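Stiston Robotics Club
Minutes of the February meeting, Wednesday, 6:30 p.m.

The meeting opened a few minutes late, as usual, with a warm welcome to the three families who were with us for the first time and who had found the side door without any help from our sign. The minutes of the last meeting were read and accepted, with one correction: the spring showcase is at Kusta Hall, and we are sorry to anyone who wrote down the library.

Item 1. Chopstick project. The student team gave a good long report, and it was a pleasure to hear how much they have to say about it now. The task they have picked for the showcase is handling wooden chopsticks at a kitchen counter with the hand-held grippers, working in and out of a big white bowl. They talked us through how the two finger pads have to meet a stick that thin, and where along its length they like to take hold. 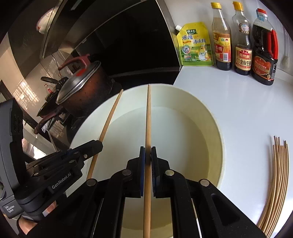 Edero thought the team should settle on one grip point and practice only that until the showcase, and asked whether thinner sticks would be scored the same as chopsticks. There was a friendly back and forth on this – the students would like to keep trying different spots for now – and it was agreed to leave the choice to them and come back to it next month. The scoring question goes to the showcase organizers.

The team's goal is 300 recorded tries before the showcase, and they reported 200 finished so far, which got a round of applause. They will also start labeling each try by how the sticks were lying, whether side by side or fanned out and crossing in the basin.

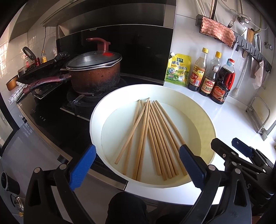
Crossed sticks are to get their own column in the log, and the younger students offered to help fill it in on Saturday mornings if somebody can bring bagels.

Item 2. Money. The club account stands at $1,310. It was agreed to set aside enough for spare finger pads and a second storage bin.

Item 3. Sasaki Cup. We have 9 students signed up. Permission slips are still missing for a few of them, so please look in backpacks!

The meeting closed at 7:50 p.m. and most of us stayed to stack chairs.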